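Two-arm bench cell: grip slip on upright stapler, cable routing
Flasville Shop Forum > Builds > Arms and grippers

bvukcevic
Posts: 47

Status of the bench build. Both arms are bolted to steel-gray plates on the near edge of the table, 1578 mm between the outer table corners. Arm cables drop over the edge beside each base. The task is tidying a desk: pick up an office item, hold it over a target, set it down.

Open problems:
1. The stapler rotates in the fingers when held upright.
2. The wrist cable on the right arm trails on the table.
3. The home position puts both grippers out past the sides.

Speed is limited to 17% until item 1 is closed. 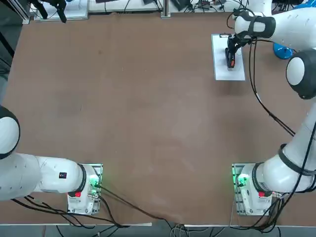 Re: grip slip
cliltetti
Posts: 1578

Item 1 is grip height. A stapler body tapers, and parallel pads touch it along a line. Grip lower and add 2 mm of silicone to each pad. Raising the force will only make it pivot sooner.

Re: grip slip
bvukcevic

I tried lower. It holds, but then the fingers get close to the clipboard when the wrist comes in square to the paper. From the wrist camera the stapler runs up the middle of the view and the shadow on the sheet covers the part I need for edge detection.
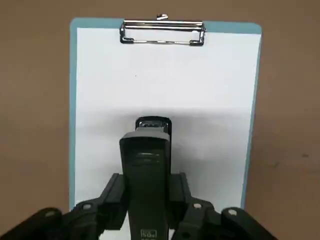
The threshold is fixed at 50 at the moment, and the shaded half of the paper falls below it. The clip at the top of the board is bright enough to register as a second edge. I can mask the clip. The shadow moves with the wrist, so a mask won't help there.

Re: grip slip
vesna_k
Posts: 50

I disagree with cliltetti on the pads. Silicone picks up dust and the friction changes over a week. Baldursdóttir's V-groove fingers would suit this better: two contact lines per side. Print them in TPU.

On the threshold: use a local one, window size larger than the stapler head.

Re: grip slip
cliltetti

V-grooves are fine for a stapler and poor for flat items. She also wants to handle a clipboard. Wipe the pads.

Re: cable and home position
bvukcevic

Overhead view with both arms parked. The black cable still crosses the table on the base side. The stapler is lying crosswise next to the white tray, the worst case for the pick.
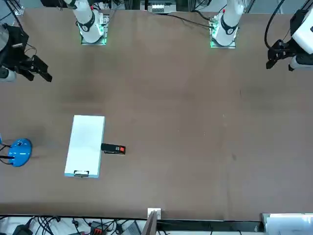
Last edited by bvukcevic on 30 Apr 2026

Home position is a joint limit choice on my part. It keeps the middle clear for the overhead camera — the price is a long travel on every pick.

Re: cable and home position
vesna_k

Park them folded above their own bases and accept some occlusion. For the cable, two hook-and-loop ties on the forearm and a service loop at the elbow. Leave enough slack for full wrist rotation, then check it by hand with the power off.

Re: cable and home position
bvukcevic

Ties ordered. Bokeo also sells a spiral wrap, but it adds stiffness at the wrist and I would sooner avoid that. Meanwhile I am working on the touch-down routine with the fingertips on the clipboard. Contact is inferred from motor current. The lamp stays on the table as a fixed obstacle in the planner. 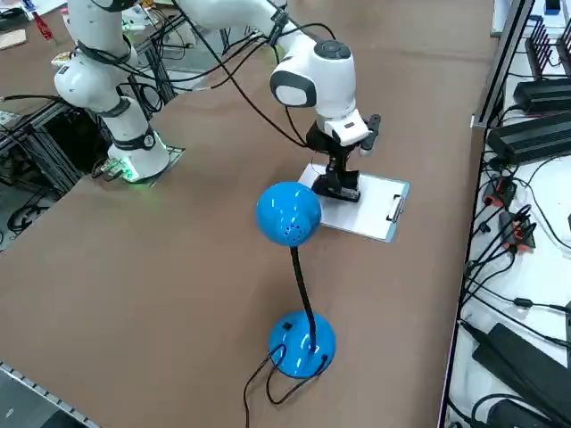

Re: touch-down
cliltetti

Motor current is noisy at low speed. Average over several samples or you will trigger on gear friction. I would put a microswitch in the finger mount.

Re: touch-down
vesna_k

A microswitch means one more cable at the wrist, and item 2 is still open. Stay with current sensing and log a few descents in free air for the baseline.

Re: touch-down
bvukcevic

Going with the baseline first. Pads before V-grooves as well, as the pads need no printing.

Biljana Vukčević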